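Chapter 5
Floors, Walls and Finishes

By the end of this chapter you should be able to:
explain what a finish is and why it is chosen separately from the structure
describe how a tiled surface is set out
say how colour and light affect the look of a room
read and complete a simple finishes schedule

Key terms: substrate, finish, setting out, datum, grout, movement joint, reflectance, trim, schedule

Most of what people notice in a building is only a few millimetres thick. The walls and floors that hold the building up are usually hidden behind plaster, paint, tile, board or sheet flooring. These outer layers are called finishes. The surface they are fixed to is called the substrate.

In Chapter 4 you looked at how a substrate is made flat, dry and firm. This chapter takes that work as done and moves on to the layer that will be seen, walked on and cleaned. Finishes are a small part of the weight of a building, but they take up a good share of the cost and most of the complaints. When Rochelle Lindgren surveyed tenants at the Sowerby estate, she received 542 written comments on the condition of the flats. More of them concerned tiles, paint and flooring than concerned heating, doors and windows put together.

5.1 Tiled surfaces

Tile is one of the oldest finishes still in everyday use. It is hard and easy to wash, and a damaged piece can be taken out without disturbing the whole surface. Against that, tile is cold underfoot, it carries sound, and it shows up any error in the substrate. A hollow in a carpeted floor may never be noticed. The same hollow under tile leaves one edge standing proud of the next, and people will catch their feet on it.
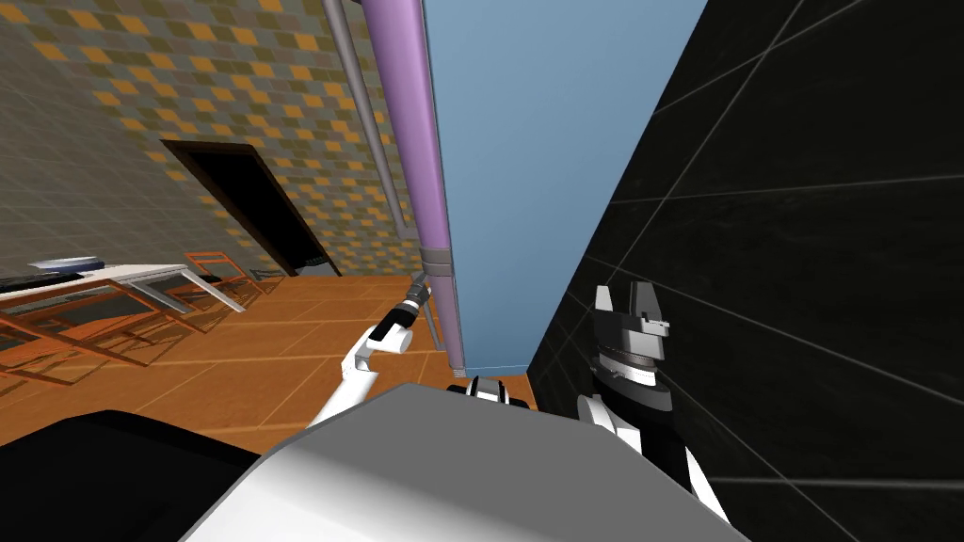
Tiling begins with setting out. The tiler finds the centre of the room, marks two lines at right angles through it, and lays a row of tiles dry along each line to see where the cuts will fall. Narrow slivers at the edges look poor and break easily, so the starting point is moved until the cuts on opposite sides are wide enough. Where a tiled wall meets a tiled floor, the two have to be planned together. The eye is quick to find joints that nearly line up but don't. A strong change of colour helps here. With an orange tiled floor and a black tiled wall, as in Figure 5.1, each surface reads as a separate thing. If both were the same pale grey, every joint on the floor would seem to be looking for its partner on the wall.

Joints do several jobs. They take up small differences in the size of the tiles, they let the grout key to the edges, and they give the surface a regular pattern. Ordinary grout joints do not allow for much movement. For that a soft joint is needed, filled with a flexible sealant, at the edges of the room and at intervals across a large floor. The Ulby bus station floor was laid without them. It lifted in its first warm summer, and 46 square metres had to be relaid – at night, so that the station could stay open. 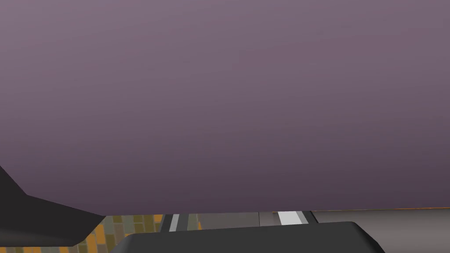 5.2 Colour and light

A plain coloured surface is hardly ever seen as one colour. Light reaches different parts of it at different strengths, and the same mauve may pass for a dusty lavender grey in one part and a deep plum in another. Decorators allow for this by looking at a large painted sample at different times of day. A small card held at arm's length tells you very little.

The share of light that a surface sends back is called its reflectance. Pale surfaces have a high reflectance and dark ones a low reflectance. A room with dark walls needs more lamps to reach the same level of light on a desk, and this should be worked out before the colours are agreed. Onni Lehtinen, who taught decorating at the Prultach workshops, had his students paint a board up to 200 millimetres wide in each colour of a scheme and stand it in the room over a weekend. Changes of mind were common by the Monday. He regarded these as money saved.
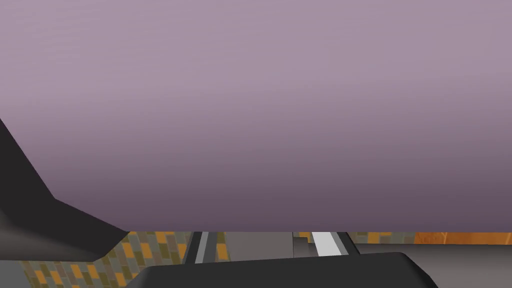
Gloss matters as well as colour. A matt surface scatters light and hides small faults. A glossy one throws light back in one direction and shows up every ridge left by the roller. It is also easier to wipe clean, so kitchens and stairwells have often been painted in gloss or semi-gloss in spite of the extra preparation – filling, sanding, priming and sanding again.

Trim is the narrow strip that covers or marks an edge. It may protect a corner, hide a gap, or simply draw a line between one surface and the next. On stairs, a contrast in colour at the edge of each step helps people with poor sight to judge where it ends.

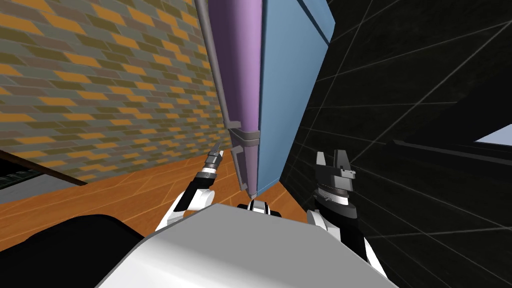
Figure 5.4 White, light grey and black used together.

White, black and grey are often called neutrals. They are easy to match, but two whites from different makers can look quite unlike when they meet at a corner. Record the maker and the reference of every white in the schedule, just as you would for a stronger colour.

Before you read on

Choose a room you use often. Write down the finish on the floor, on each wall and on the ceiling, and note any place where two finishes meet. Keep your notes for Section 5.3, where you will set them out as a finishes schedule.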